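The Limsakul open day starts, like all open days, with a lanyard. Mine said GATWOOD, which is the name of the company I repair computers for and also, as far as the woman at the desk was concerned, the name of me. I answered to it until lunch.

# Robots and finger food: a day at Limsakul

*Zurnurville, 29 November 2018*

Limsakul has a building at the far end of the Zurnurville business park, past the tile warehouse and a bus stop with no bus. The program promised "hands-on automation for computer service and refurbishing," and then a sign inside the door told us to keep our hands behind the yellow line. There were 39 of us. We were split into groups by lanyard color, and the green group, mine, got the coffee break first and the robots last.

I went because Gatwood took in 636 desktop computers last quarter and I have the wrists to prove it. Opening a case, pulling the drive, putting one back in, closing the case: it's dull work, and anyone who offers to take it away gets a polite hearing from me.

Before the robots came a talk. It had slides. One of them showed a staircase with the word "Value" on every step, and the man presenting it seemed as surprised as we were. Then Ida Ehlers took over, turned off the projector and walked us to the back hall, and the day got a lot better.

Ehlers runs the project they call Lisel, named after somebody's aunt (I asked twice and got two different aunts). Lisel is the work of teaching a robot arm to handle the insides of an ordinary desktop computer. She talks fast, she doesn't say "solution," and when someone asked whether it would be on sale by December she laughed for longer than was kind.

The part she wanted us to look at was the hand. Arms you can buy from a catalog. The fingers are where the arguments happen, and Lisel's have been redrawn more often than she cared to say.
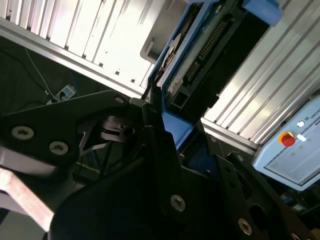 *Gripper first, everything else behind it, including the red stop button.*

There's a joke in my trade that the most expensive tool is the one that nearly fits. I thought of it while Ehlers explained tolerances. A drive goes into a bracket, the bracket goes into a bay, and each of those has a little play in it, which a person takes up without thinking and a machine has to be told about. Her team keeps a log of attempts at a single step, placing a drive. It had reached 474 entries, and she let us leaf through the printout. The comments column is the best thing I read all day. "No." is a full entry. So is "Better, then no."

A man from the blue group, who had wandered, wanted to know why they don't just use suction. Ehlers said they had a box of suction cups in the storeroom and he was welcome to it.
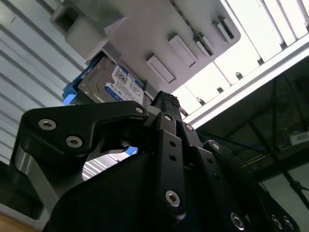 Hard drives are most of what I handle at Gatwood, so I had opinions ready. You hold one by the sides, you keep your thumbs off the board, and you don't set it down on anything you wouldn't set an egg on. At my bench the parts wait in an old baking tray lined with foam. Lisel does rather better, with a light gray plastic holder for the drive and a bright blue bracket along its side, and I've been thinking about my baking tray ever since with something like shame. I asked if they'd sell me a holder. Ehlers said she'd have to find out who was allowed to say yes.

Lunch was small things on sticks. I sat with two people from a school district who have 325 machines to clear out of a basement and a budget that covers, by their own reckoning, the sticks. They weren't in the market for a robot. They had come for the parking and stayed for Ehlers.

Afterward the green group got its turn at the yellow line, and questions were thrown open. Most of them were about money and got the answers you'd expect. Mine was the one I'd been carrying around since the staircase slide.

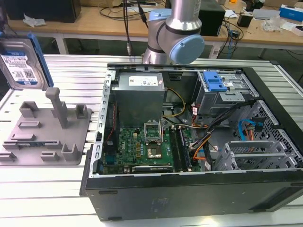 **Does a shop like mine need one of these yet?**

Ehlers said to wait. If every computer that comes in is a different make, a person with a screwdriver will be quicker for a good while, and a robot starts to make sense when the same model turns up by the pallet.

I wrote that down, partly because it was useful and partly because I've never before been told by a host not to buy the thing. The man with the staircase was standing right behind her.

We handed in our lanyards at four. The woman at the desk said, "Thanks for coming, Gatwood," and gave me a pen.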